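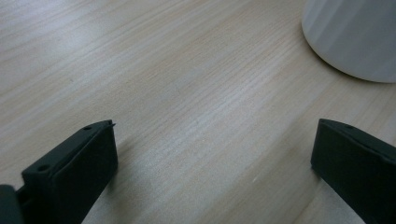
Tisch und Becher – Galerie zum Einräumen

Gesammelt von Graziella Donati, Brusach, 15.10.2023

Auf dieser Seite geht es um einen hellen Holztisch, einen Drahtkorb und das Geschirr, das hinein soll. Der Tisch stammt aus dem alten Lager von Sartori und stand vorher zwei Jahre in Gumau. Die Platte ist fein gemasert und hat abgerundete Ecken. Bezahlt haben wir 121 Euro, Lieferung inbegriffen.

Der Korb ist dunkelgrau, rechteckig und oben offen. Er steht mit der langen Seite quer, damit man von vorn gut herankommt. Die Becher sind aus Edelstahl und fassen 400 Milliliter – für Kaffee fast zu groß, für Wasser genau richtig.
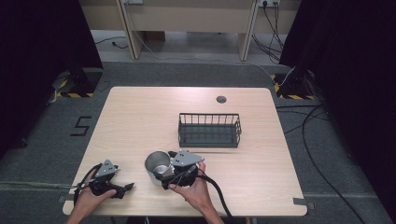 Beim Einräumen kommen die Becher zuerst an die Reihe, danach das Besteck. Annunziata Sanna stellt sie lieber mit der Öffnung nach unten in den Korb, ich lege sie hin. Beides geht. Der Kabeldurchlass hinten im Tisch bleibt frei, auch wenn der Korb einmal weiter nach hinten rückt.

Zur Pflege der Platte: mit einem feuchten Tuch in Richtung der Maserung wischen, dann trocken nachreiben. Scheuermilch nehmen wir seit Februar nicht mehr.
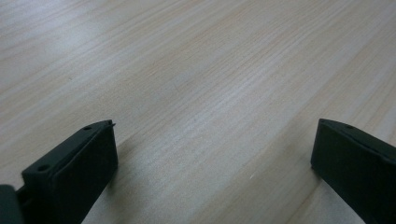 Die Tischplatte mit schräg laufender Maserung, oben links spiegelt das Licht.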